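Camp water on the road: notes from Drindell

2020-01-17 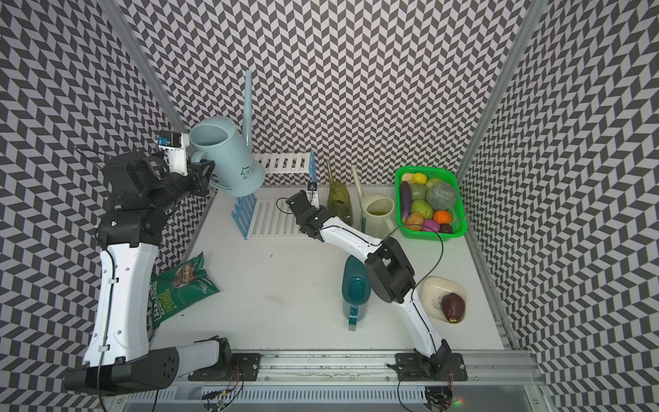

Mint-blue watering can with a long spout.

Quick one this month, still unpacking. Seija Suominen here, back from the Drindell loop and the van smells like wet boots.

Lots of you asked about fresh water after the August issue. So. We started with one big tank under the bed, 80 liters. Never again. Heavy, slow to fill, and the drain plug froze solid on night two at Vovholm. Took the hair dryer to it. Neighbors were amused.

Now we carry jerry cans. Four of them, strapped behind the passenger seat, one always kept for dishes and dog. Lasts the two of us five days if no one washes hair.

Where to fill up on the loop:

Petura, behind the gas station. Free, good pressure, but the thread is odd so bring an adapter. Open all winter.

Ackah campground. Pay at the box, exact change only. Tap is at the far end past site 77, not by the office like the map says. Walked the whole place in the dark befor I found it.

Vovholm, the lower lot. Shut off until spring. There's a creek but we didn't try it.

Between Petura and Ackah is some 100 miles with nothing at all, so top off even if you think your fine.

Pump update: the foot pump still works, the electric one doesn't. Fuse was ok, wiring was ok, gave up. If anyone has a spare 12 volt pump they want to sell, write me. I can go to 13 dollars plus postage, maybe a bit more if it comes with the strainer.

Next issue: beds. We tore ours out again. Also the list for the spring meetup, still need two more people with awnings.

Seija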